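Ticket 229: right arm won't take the cable on handover
Queue: Saragih Robotics Club / bench 2
Opened by: Fitriani Menon
Assigned: Haziq Sopacua
Priority: high (demo in March)
Status: Resolved, see last entries
Tags: handover, gripper, right arm, wrist cam

Fitriani Menon, 3:40 pm
Handover task broken again. Left arm picks up the cable bundle fine, lifts, comes to the middle. Right arm comes in, stops short, closes on air, goes home. Or sometimes touches a loop and pushes it away. Did 16 tries, right arm got it twice and one of those it dropped on the way back.
Was working before the break. Same cables, same table, same lights.
No errors in the Alilix console, that's what is annoying. Everything says OK.

Haziq Sopacua, 3:52 pm
which config
and did you rehome both arms after power up or only left

Fitriani Menon, 3:55 pm
bench2_handover, the one Darmawan saved. Both rehomed, did it again just now to be sure. Same.

Haziq Sopacua, 4:01 pm
ok. things to check pls, in this order
- screws on right wrist bracket, wiggle it with power OFF
- cable along the right arm not snagged at the joint
- LED on right wrist, green or blinking
- gripper open/close by hand from the console, full range
- paste the servo limits for the right gripper

Fitriani Menon, 4:20 pm
Bracket tight, no wiggle.
Cable free, moved all joints through range, nothing pulls.
LED solid green.
Gripper opens ok. Closes ok I think? fingers meet. Hard to tell if they meet at the right time tho
Limits:
 r_grip open 3000
 r_grip close 229
 r_grip torque 200
Left has the same torque. Close value on the left is different but Darmawan said they're not supposed to match because the horns went on one tooth apart.

Darmawan Lumbantobing, 4:26 pm
yes not supposed to match. dont "fix" that. someone did in the fall and we stripped a gear

Haziq Sopacua, 4:31 pm
nobody is touching the close value.
200 torque is fine for cable. so its not grip strength, it isn't getting there in the first place. Fitriani can you run it slow and pause when they're near each other, and check the wrist view at the same time

Fitriani Menon, 4:48 pm
Ran slow. Paused with the bundle hanging off the left gripper and the right one next to it. Gap is small but it's a gap. Also grabbed the wrist cams.
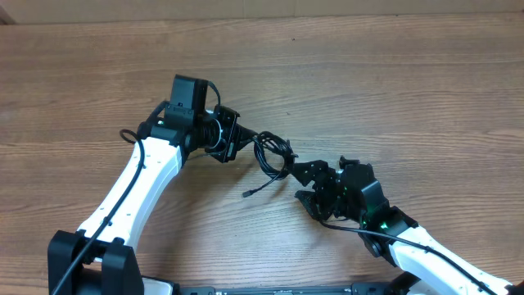
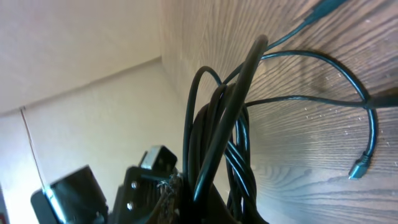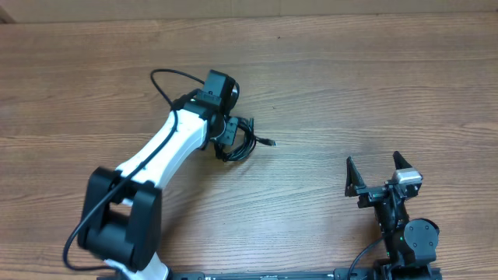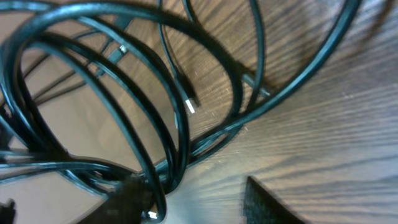
Bench 2, arms and cable bundle. 1 and 3 are the wide view, 2 and 4 are wrist cams.

Haziq Sopacua, 5:02 pm
ok so in 1 the left is basically where it should be and the right is a bit short of the coil. pointed finger is aimed down at the table, it should come in flatter than that. In 3 the right one is just standing there jaws open pointing up, is that the wait pose??

Fitriani Menon, 5:04 pm
Yes wait pose.

Haziq Sopacua, 5:05 pm
fine. then look at 2. that bundle is a mess. loops going everywhere, one strand way out over the table with the plug on the end. if the target gets picked from the middle of everything dark then the loose strand drags it sideways

Syafiqah Teoh, 5:11 pm
I wrote that part, so: yes it takes the center of the whole blob. It doesn't know what's a coil and what's a tail. If the tail hangs out far the center moves toward the tail. That would push the grab point off but it wouldn't make the arm stop SHORT every time. Would be random-ish depending on how the cable lands.
Fitriani, were the misses all the same direction?

Fitriani Menon, 5:15 pm
Mostly short. Three or so went sideways too. Didn't write down which, sorry

Syafiqah Teoh, 5:17 pm
So two problems maybe. Short = calibration or base. Sideways = my blob thing.

Haziq Sopacua, 5:20 pm
agree. do short first.
Zahira did anybody take the arms off the rail over break

Zahira Pillai, 5:38 pm
Sorry was in class. Yes, me, right arm only. The Tromau people at the open house wanted a bench with one arm so I unbolted the right one and put it back after. I lined it up with the pencil mark.

Haziq Sopacua, 5:40 pm
which pencil mark

Zahira Pillai, 5:41 pm
There's more than one?

Darmawan Lumbantobing, 5:43 pm
there are two. old one is from the Ilent grippers, they were longer. should have erased that, my bad. new mark is the one with the little arrow

Zahira Pillai, 5:44 pm
Ok then I used the wrong one. There was no arrow on mine.

Haziq Sopacua, 5:46 pm
lol ok. that's the short. arm base sits farther out than the config thinks so every reach ends early

Steps for whoever gets there first tomorow:
1. power off, unplug too, not just the switch
2. support the right arm with one hand BEFORE loosening, it tips
3. loosen base bolts, don't take them out
4. slide in to the arrow mark
5. tighten crosswise
6. check the cable still has slack at the bottom
7. power on, rehome both, run calib_touch, save as a NEW config. do not overwrite bench2_handover
8. erase the other pencil mark!!

Fitriani Menon, 9:10 am
In early, doing it now.

Fitriani Menon, 9:34 am
Moved. Rehomed. calib_touch fails at step 3, "reference not seen". Camera is on, I can see the table in the preview.

Syafiqah Teoh, 9:41 am
Do you have the checker card out? It has to be flat and on its own, take the cables off the table first. It gets confused with dark stuff near the card.

Fitriani Menon, 9:43 am
Cables were still on the table. Moving them

Fitriani Menon, 9:50 am
Passed. Saved as bench2_handover_b. Pencil mark gone.
First run with the new config, right arm took the bundle! Second too. Third it went in to the side and pinched one strand only, rest of it slid off. So the short thing is fixed and the sideways thing isn't.

Syafiqah Teoh, 10:15 am
Ok my turn. Quick fix is to ignore thin stuff. Erode the mask before taking the center, so single strands vanish and the coil stays. Pushed to branch thin-tail. Pull it and restart Alilix, a reload isn't enough.
Warning, some of these cables are thick and some are thin. I set it for the thin ones. A thick strand sticking out will still pull it over.

Fitriani Menon, 10:40 am
Pulled, restarted. Ten good in a row. Then one bad one, the tail was lying across another loop and I guess that counted as thick?

Syafiqah Teoh, 10:44 am
Yeah crossings survive the erode. Can live with it for the demo imo. Proper fix is finding the left gripper in the view and only looking near it, but I don't want to start that the same month.

Darmawan Lumbantobing, 10:52 am
can we just tie the bundle

Syafiqah Teoh, 10:53 am
The rules sheet says loose cable. I checked.

Darmawan Lumbantobing, 10:53 am
ok

Haziq Sopacua, 12:30 pm
One more thing before I close. right finger was still coming in steep when I stopped by at lunch. not as bad. I lowered the approach height a little in _b and it comes in flatter now, got a whole handful of loops instead of one. Fitriani pls run a full set with that and dont change anything else while you do it

Fitriani Menon, 2:05 pm
Full set of 16 done. 15 handed over. The miss was the crossing tail again.
One of the ok ones the left let go late and they tugged on it for a second, nothing slipped. Probably want a separate ticket?

Haziq Sopacua, 2:11 pm
yes separate. put Syafiqah on it and me as cc

Zahira Pillai, 2:20 pm
Put a strip of blue tape at the arrow mark so it's obvious. Also wrote R on it. Sorry again everybody

Haziq Sopacua, 2:24 pm
Closing.
Cause: right arm base bolted at old mark, plus grab point pulled off by loose strands.
Fix: base moved, recalibrated, new config bench2_handover_b, branch thin-tail, approach height lowered.
Still open: crossing strands (Syafiqah, after demo), late release on left (new ticket).
Use _b from now on. Old config stays on disk, leave it alone.

Status changed: In progress > Resolved

Darmawan Lumbantobing, 4:02 pm
reopening for one sec, who has the long hex key, it was in the bench 2 drawer

Fitriani Menon, 4:06 pm
In my backpack. Bringing it back after practice.

Status changed: Reopened > Resolved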